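Flat-Pack Side Table: Assembly Order and Instructions
Project report, Design and Making, second semester
Panya Klinhom

1. Aim

Our group was asked to pick a household product that arrives in pieces and write a better instruction sheet for it. We picked a small white plastic side table, sold as the Konia. The sheet in the box was one folded page with a single drawing and no words. I wanted to find out which steps people get wrong and whether a different order of work would help.

2. The parts

The table has a moulded plastic top and four tubular legs. The legs are tapered, and the wider end has a threaded, ribbed collar that goes into a round socket under the top. No tools or glue are needed. The budget for the project was $9, which went on felt and a roll of white tape.
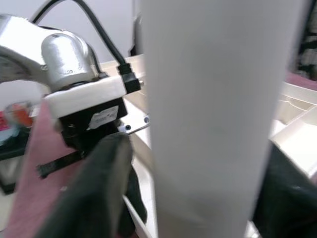

The legs are all the same, so it doesn't matter which one goes in which corner. The drawing in the box doesn't say so. Two people in the first trial spent a fair while holding the legs up against each other, looking for a difference in length.

3. Setting up

The top goes face down for the whole job. The plastic marks easily and the first one we practised on picked up scratches from a bare bench, so we worked on a felt mat after that. A folded towel or a rug would do the same job at home.

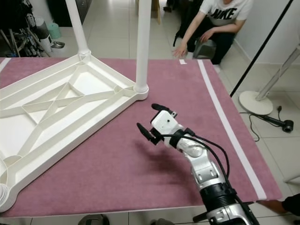
I tried building it on its side as well. This was slower. The weight of each new leg made the top want to roll, and the collar went in crooked more often than it went in straight. Face down, the sockets point at the ceiling and you can look right into them.

4. Order of work

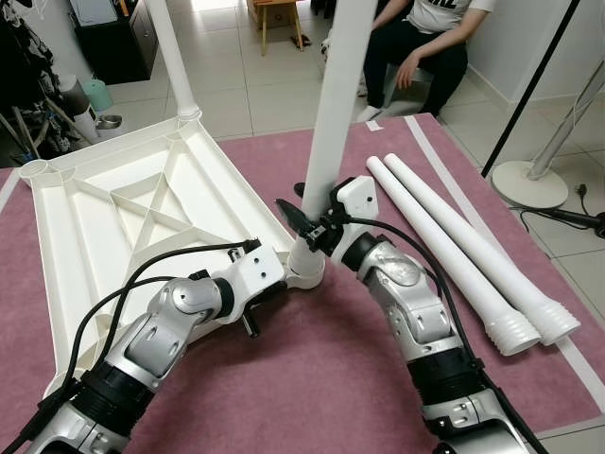
Section 4 - reading time 7 min with the appendix tables

I compared two orders. In the first, the legs go in one after the other around the edge. In the second, you fit one leg, then the one diagonally opposite, then the last two. The second order kept the top steadier while turning the later legs, but people lost track of it unless the corners were numbered. My draft sheet, which I called Kirance, numbers them.

5. Results and changes

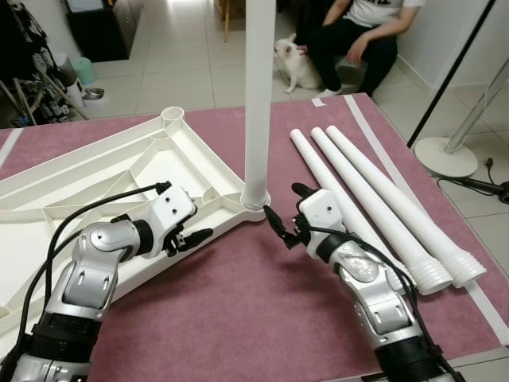

Most of the trouble came with the first leg. People started turning before the collar was seated, and the thread caught at an angle. The new sheet tells them to lay the spare legs next to the top before starting, side by side with the collars all at the same end, the way the three are lying to the right of the standing leg. Picking one up is then the same movement each time, and the collar is easy to find. I also added a close-up drawing of the collar in the socket - the one thing every tester asked for.

The remaining problem is the last quarter turn. Some people stopped early and the table wobbled when it was stood up. I would like to test a printed line on the collar next, if the workshop has time in April.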